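Visit to the open day at Simdale, May 2018

My colleague Toshiko Wada had told me already in April that Simdale would open its doors, and that the part about towels was worth the journey. I work for a small guest house and I wash and fold more towels than I like to think of, so I took the early bus and arrived before the coffee was ready.

We were received by Fionnuala Ó Dubhghaill, who led our group through the building. She spoke quickly, but she waited when somebody wanted to write. In the first room there were samples from Noonan, a weaving firm which I did not know before. We were allowed to touch everything. I learned that a terry towel has loops on the surface, and that the flat woven stripes near the ends have no loops, so they can shrink in a different way from the rest. This explains the wavy ends I have at home after a hot wash. I had always blamed my machine.

The second room was for folding, and I stayed there longest. Aidan Geraghty gave the talk. He wants the towel flat before anything else happens to it. First you open the corners, then you smooth from the middle to the sides with the flat hand, and you do not pull on the loops.

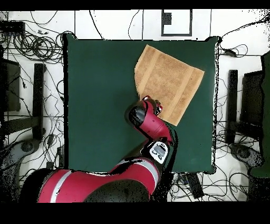
A soft surface under the towel is better than a bare table, he said, because the cloth does not slide away when you press on it. He prefers a dark colour for it when the towel is light, so that the edges are easy to see. For the fold he uses the woven stripes as a guide. If the two stripes lie exactly on each other, the towel is straight, also when the hem is a little crooked. I tried this at home the same evening and it is true for my bath towels, but my small ones have no stripes, and I forgot to ask about those.

There was some discussion with Warrick Ruddock, a visitor from a hotel laundry, who folds in thirds and did not want to hear about halves. Mr Geraghty answered that it depends on the shelf. I would have liked to hear more of this, but the next group was waiting at the door.

Lunch was soup and brown bread. The signs to the dining room were not very clear and I went first into a store room. The parking is small, so I recommend the bus, which stops at the corner by the Bultetti shop. I bought two face cloths from the Noonan table before I left.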